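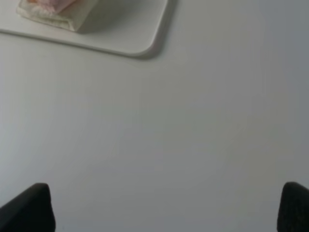

Equipment requests for the next budget round are due at the end of May, and the packing room has put in for a second arm. Most of the cost discussion so far has been about the arm itself, but the quote from Prondutow shows that the smaller lines add up just as fast. Fingers are the first of them. The black ones fitted now are thick and blunt, and a folded bundle lying on a tray with a thin rim leaves them little height to work with. We have asked for a narrower pair to be priced separately, so that the room can decide on them without holding up the main order.

The second line is the work surface. White trays on a white table suit the people who pack by hand, but they give the wrist camera very little contrast to find an edge by. Cinetti sells a gray mat cut to size for $40. We plan to buy 4 of them, one for each station, and they can come out of the supplies account this month. If the mats do the job, the lighting kit on the original request can be dropped. That kit was listed at $300.

Service is the larger question. Kingi offers a yearly plan at $3000 that covers one visit, loaner parts and phone support. Juvlow charges by the visit and asks for no commitment. Last year we called for service twice, both times for a worn cable, and a spare cable now sits in the cabinet. The packing room would like to pay by the visit for the first year and look at the plan again after that.

Please also allow for training time. Two people per shift should know how to stop the arm, clear a tray and restart. That takes half a day each, and the hours have to come from the room's own budget.

A trial of the gray mat is set for Wednesday at station two. Anyone who signs for equipment is welcome to come by after lunch. Comments on the request should reach the purchasing desk before the forms go in, with the line number from the quote written at the top.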